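Diltero 零食与三斗柜整理数据集 说明文档

版本日期：5/11/18
整理：Siham Akl
标注复核：Sawsan Matar
内部项目名：Diltero，隶属 Gilletora 家居物品目录

一、概述

Diltero 收录袋装零食在柜面上的摆放与收纳图像，用于物品识别、包装文字读取和摆放关系标注。当前版本含图像 2,000 张，其中 1,571 张已完成复核，其余仍为初标状态。物品类别表共 69 项，袋装食品只占一部分，另有瓶罐、纸品和小件厨房用品。

本文档只说明“柜面零食”子集。其他子集的目录结构相同，类别表共用，但标注规则略有差别，使用前请查各自目录下的 notes.txt。

二、场景与家具

子集使用同一件灰色柜子。柜面哑光，有少量浅划痕；正面为上下三层抽屉，每层一个小圆形金属拉手。划痕不标注，也不作为缺陷处理。早期初标中有人把柜面反光标成“污渍”，复核时已统一删除，如仍有遗漏请按勘误流程提交。

柜面左侧以外的灰色台沿属于背景区域。台沿上的物品（例如白色按压瓶）归入 background_item，不计入柜面物品，即使它与柜面上的包装袋在画面中相互遮挡。
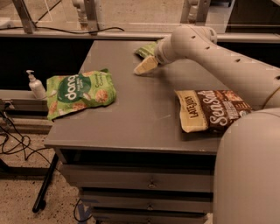

柜面物品的归属以支撑面为准。包装袋的一角伸出柜面边缘时，仍记为 on_top，同时将 overhang 字段设为 1。抽屉未完整入画时照常标注，truncated 设为 1，不要按推测补全边界。

三、物品清单（本组样例）

snack_01：dang 椰子片，绿色包装，深绿色标志内为白色小写品牌字。平放于柜面左半部，左下角略超出柜沿。
snack_02：LATE JULY 海盐味玉米片类零食，品牌名竖排于米色一侧，“Sea Salt”为白色手写体大字，位于深棕色一侧。平放于柜面右半部。
snack_03：小面积可见的绿色系包装袋，靠近柜面远端。品牌与口味不可读，brand 与 flavor 均填 unknown。

snack_02 的类别统一为 chips_bag。类别表中没有再细分玉米片与薯片，Krajewska 版类别表曾做过细分，因一致率偏低而取消，旧标签已合并。从旧版迁移数据时请使用 map_v2.csv，不要手工替换。

四、标注字段

item_id：物品编号，组内唯一，同一物品在不同图像中编号不变。
category：类别，取自 69 项类别表。
brand：包装上可读的品牌文字，保留原有大小写。dang 写作小写，LATE JULY 写作大写。
flavor：口味文字。字迹模糊时可填写判读结果，并将 text_conf 设为 low。
support：支撑面，取值为 on_top、in_drawer、floor、background。
pose：flat、upright、leaning 三选一。
overhang：是否伸出支撑面边缘，0 或 1。
occluded：遮挡程度，0 为无遮挡，1 为部分遮挡，2 为大部分遮挡。
truncated：是否超出画面，0 或 1。

包装上的图案（椰子片、玉米片等）不作为独立物品标注。包装袋轻微起皱不影响 pose 取值，平放即为 flat。

五、文字读取规则

只抄录能够辨认的文字。品牌下方的小字如果无法完整读出，留空，不得参照其他图像或商品资料补写。同一物品在一张图中可读、在另一张图中不可读，是正常情况，两张图分别记录。snack_01 的口味小字即属此类：一处可勉强判读为“Coconut Crunch”，按 low 记录，另一处留空。

竖排文字按阅读方向抄录，不加换行符。手写体与印刷体不作区分。

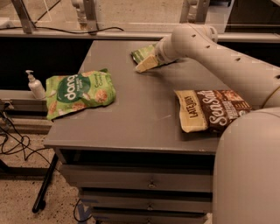
六、遮挡与位置

位置以柜面为参照，分为左、右、前、后四个方向，可组合使用，如“右前”“后中”。视角倾斜时以柜面的前沿为基准，不以画面底边为基准。初标阶段有相当一部分错误出在这一条，尤其是前沿在画面中呈斜线的图像。

大部分被遮挡的物品仍需标注可见区域，occluded 设为 2。可见区域过小、无法确认类别时，category 填 bag_unknown。能确认是零食袋但无法读出品牌时，填 snack_bag，不填 bag_unknown。

七、目录结构

flornitz/images　原始图像，按组存放
flornitz/labels　标注文件，每张图像一个 JSON
flornitz/meta　类别表、迁移表、勘误记录
flornitz/split　划分文件

目录名 flornitz 沿用旧存储名称，短期内不会更改，脚本中的路径请勿自行替换。

八、划分

训练部分 1,000 张，其余分给验证与测试，具体名单见 split 目录。划分以组为单位，同组图像不会跨部分出现。自行重新划分时请保持这一约束，同组图像的柜面布局往往十分接近，拆开后测试结果会偏高。

九、已知问题

1. 包装类别不均衡，绿色系包装偏多，以颜色为主要特征的模型容易混淆 snack_01 与 snack_03。
2. 抽屉内物品的样本较少，in_drawer 的结果仅供参考。
3. 部分图像的 text_conf 缺失，读取时应按 low 处理。
4. 灰色柜体与灰色台沿颜色接近，柜面左缘的分割边界偶有偏移，误差较大的条目已列入勘误记录。
5. 未复核条目的 overhang 默认值为 0，不代表物品没有伸出柜沿。

十、勘误提交

提交时请写明图像编号、item_id、原值与建议值，每条一行。涉及类别表的修改由 Siham Akl 处理，涉及文字读取与遮挡等级的修改由 Sawsan Matar 处理。只写“标注有误”而没有建议值的条目会被退回。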